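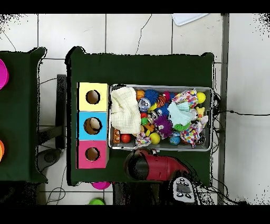

第4章 片付け作業の設定と適用範囲

4.1 概要
本章は、作業支援機ウンディク（Wundik）に家庭内の片付け作業を行わせる際の設定手順を定めるものである。床の清掃や食器の搬送に比べ、おもちゃの仕分けは現在も難度の高い作業に分類される。黄、青、ピンクの箱にはそれぞれ上面に丸い穴があり、投入先の識別そのものは比較的容易である。これに対し、灰色の浅い容器には各種のボール、ロープのおもちゃ、ぬいぐるみ、布類が詰め込まれており、布に一部隠れた物品の把持が主な課題となる。利用者は、本機が人の作業を全面的に代替するものではないことを理解したうえで使用すること。

4.2 設置前の確認
（1）作業台は水平な床に置き、がたつきがないことを確認する。
（2）ケーブルは、アームの可動範囲および通路を避けて配線する。
（3）床に落ちている物品は、運転開始前に取り除く。
（4）非常停止ボタンに手が届く位置に、監視者1名を配置する。

4.3 設定手順
1．操作盤の電源を入れ、起動画面が消えるまで待つ。
2．「作業選択」から「仕分け」を選び、決定を押す。
3．投入先の箱を登録する。色と穴の位置を1箱ずつ読み取らせ、登録名を入力する。
4．容器の縁の四隅を指定し、把持範囲を設定する。縁の外側は把持の対象とならない。
5．物品の分類表を読み込む。標準の分類表はナーケル（Nurkell）形式とし、独自の表を用いる場合は付録Bに従って作成する。
6．把持の再試行回数を設定する。初期値は8回、上限は14回である。
7．待機時間を2000ミリ秒に設定する。布類が多い場合は3000ミリ秒とする。
8．「試運転」を実行し、異常表示がなければ「登録」を押す。

注記：手順4の設定後に容器を動かした場合は、手順4からやり直すこと。

4.4 対応の目安
球体および角のあるブロックは、単独で置かれていれば通常の設定で取り扱うことができる。突起の多い柔らかいボールは、接触のたびに形が変わるため、把持位置の再計算を有効にする。布類は広げる動作に対応していない。たたんだ状態での保管が必要な場合は、人が仕上げを行うものとする。透明な物品は検出率が低下することがあり、照明の向きを変えても改善しないときは対象から除外する。

4.5 注意
・運転中は容器および箱の中に手を入れないこと。
・小児および動物を作業範囲に近づけないこと。
・再試行が上限に達した場合、本機は停止する。物品を手で取り除いてから再開すること。
・ひも状の物品が把持部に絡んだときは、電源を切るまで引き抜かないこと。

4.6 運用記録
仕分けの結果は、運転ごとに記録票へ記入する。人が介入した場合は、その理由および対象の物品を併記する。記録票の様式は、保守担当マリット・エンゲブレットセン（Marit Engebretsen）が管理する。改訂の申請は3月の定期点検までに提出すること。

本章改訂日：1月4日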